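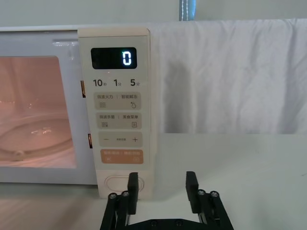

Home | Diary | Recipes | Letters | About

July, half past nine at night, feet up at last

I meant to write yesterday and fell asleep in the chair with my shoes on, so tonight you get two days' worth (sorry!). The big news at Notenora is that the kitchen line has gone over to Millo for the reheating. Millo is the name the company gave the whole setup, arms and software and all, and by now we say it the way you'd say the name of a cousin.

I have been opening and closing microwave doors for that place for 4 years, and I never gave a thought to how much of my day it was until Carleen Cosgrove worked it out on the back of a delivery slip. We send out almost 200 trays at lunch, and every one of them means a door opened, a tray in, a button, a wait, and a door opened again. My right shoulder could have told her that for free!

So now I stand at the other end of the counter and do the tasting and the labels, and I talk to the drivers a good deal more than I used to. I like it, mostly. I do miss the bit of quiet while the plate goes around, when you could look at the wall and think about supper.

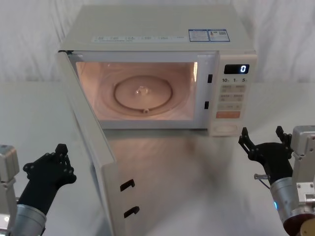
Door open and the light on, over at the practice table.

Carleen is learning to write up the faults, and she's had a small raise for it, which I was so glad about I hugged her by the lockers. Two of the evening people have moved over to the Kereama branch, and they were asked first, I'll say that for the managers. Still, the evenings are thin now and I don't love it. We used to have singing.

I've asked to be shown the fault sheets too, after the holiday. Carleen says it's mainly patience and neat handwriting, and I have one of those.

Must find the blue thermos before morning.

Recent entries
The Nondus delivery, and what was in it
Plum jam, second try
Carleen's birthday lunch
Rain on the bus roof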